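Setup rules for the laundry cells

From March the Clakville floor works to one written setup sheet, drafted by Matěj Čierny. Before a run, check that the partition stands where the floor plan puts it and that nothing on the floor blocks the arms. The basket starts empty. Garments go on the ottoman in a loose pile, never folded.

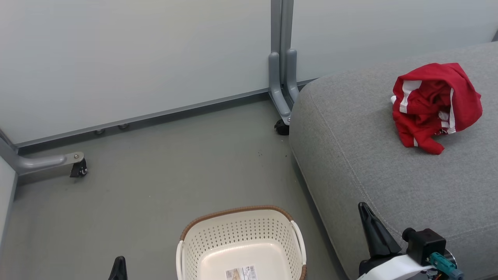

Stops and resets

Anyone may stop a run. Only the operator on shift restarts it, after both grippers are clear of the basket. Log each stop by run number. Send questions to Otakar Kováčik.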